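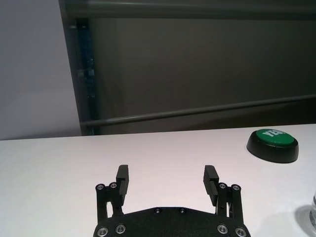

Silver screw heads in the middle of round black joints.

What is a screw, and why does it hold so well?

Look at the back of a toy, under a chair or beside a door handle. Very often you will find a small round head with a cross or a line in it. It is a screw. We meet screws every day, but we do not think of them much until one is lost under the sofa.

A hill that goes around

To understand a screw, we must first think about a hill. Imagine that you want to go to the top of a high hill with your bicycle. You can go straight up, and this is short but very hard. Or you can take the long road which turns around the hill and climbs only a little at each step. With this road you travel further, but your legs push less.

A screw is the same kind of road. The thin raised line on its side is called the thread. The thread climbs around and around the metal like the road around the hill.

You can make this with paper. Cut a triangle with one square corner, and colour the longest side with a red pencil. Put the shortest side along a pencil and roll the paper up. The red line now goes around the pencil in a spiral, and it looks very much like a thread.

From a big turn to a small push

When you turn a screw one full time, your hand makes a big movement. The screw goes into the wood only a little, as far as from one line of the thread to the next. Your small force over a long way becomes a strong force over a short way. For this reason a child can push a metal screw into wood with a screwdriver, and cannot do it with a thumb.

And why does it stay there? The wood presses on the thread from all sides. When two things press together and do not want to slide, we call it friction. A nail has friction also, but its side is almost smooth, so it can be pulled straight out more easily. A screw has wood sitting between the lines of its thread. To take it out, you should turn it back the way it came.

Which way to turn?

Most screws go in when you turn them to the right, like the hands of a clock. They come out when you turn to the left. There are some exceptions. The left pedal of a bicycle usually has a thread in the other direction, so that it does not become loose while you are riding.

Screws that lift water

More than 2,000 years ago, people already used a very big screw to lift water to their fields. It was put inside a tube, with the lower end in the river. When somebody turned it, the water climbed from one turn of the screw to the next until it came out at the top. Such machines are still used today in some places, for water and also for grain.

Try it at home

You need a clean jar with a screw lid.

Put a small piece of tape on the edge of the lid and another one on the jar, just under it. Close the lid and open it again slowly, and watch how far the tape travels. Then look how much the lid has gone up – it is very little! Now look inside the lid and find the thread. On many jars it does not go all the way around, it is only in short pieces.

Words to remember

Thread: the raised spiral line on a screw.
Friction: the force which slows things that rub together.
Spiral: a line that goes around and around.

More to read
Why does a wheel need an axle?
How a zipper closes
What makes glue sticky?
The seesaw and other levers

Get the Lirnside Young Readers newsletter. Please ask an adult before you give us an email address. You can unsubscribe at any time.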